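Jan 14, 2025
Cabinet finish trials, upper doors

Second round on the dark finish. Kofler panels this time, recessed centre, same profile as the first batch. Sanded flat areas by machine, recess edges by hand with a folded sheet. Vacuumed, then wiped down. Left them standing overnight in the back bay.

Base coat is Wetavar black, thinned 8 per cent. At full strength it pooled in the corners of the recess and dried with a visible ridge. Thinned, it levelled well on three of the panels. The fourth has a run down the left stile and will need to go back to bare.

Dry to touch in 37 minutes with the heater on. Tin says longer. Did not recoat early; the April batch went cloudy when we did.

Goltatel topcoat, satin, one pass. Colour shifted slightly toward brown under the bench lamp and came back neutral by the window. Check again under warm light before committing to a full set.

Rub test: 100 strokes, dry cloth, no transfer. Damp cloth still to do. Fingerprints show badly on the stiles, less so in the recess.

Layout question still open: dark uppers over a white counter, or dark throughout. Leaning to the first. Hinges from Vulgate are on back order, so hanging waits regardless.

To do: strip panel four, damp rub, order more filler.
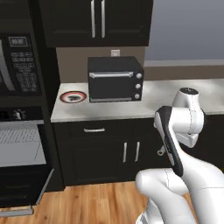
Kitchen render, near-black upper cabinet, white counter.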